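Progress report to the Ferine Fund, Usuga handover project

First of all, thank you again for your patience over the spring, when the new table took longer to settle in than we had promised. The two arms are now working face to face at our Iltby bench, and we have been recording in earnest since May. 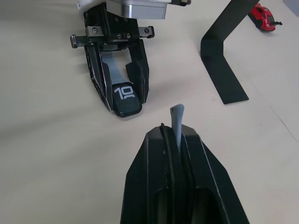 The two grippers facing each other across the bench at Iltby.

We have logged 181 handover attempts with the Ornell method, in which each arm estimates the other's grip from its own wrist view – no outside tracking at all. Of those, 164 ended with the object held by the receiving arm, and we were very pleased with that.

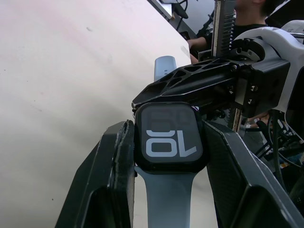
Most of the remaining failures came from late release, where the giving arm hung on a moment too long. We have shortened the wait and will repeat the full set before drawing any firm conclusions. 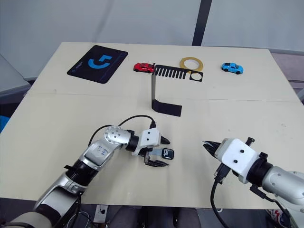 For the next period we would like to add more than 100 attempts with soft and floppy objects, which you kindly asked about at the last review. The budget is on track, and we expect to send the recordings along with our next report.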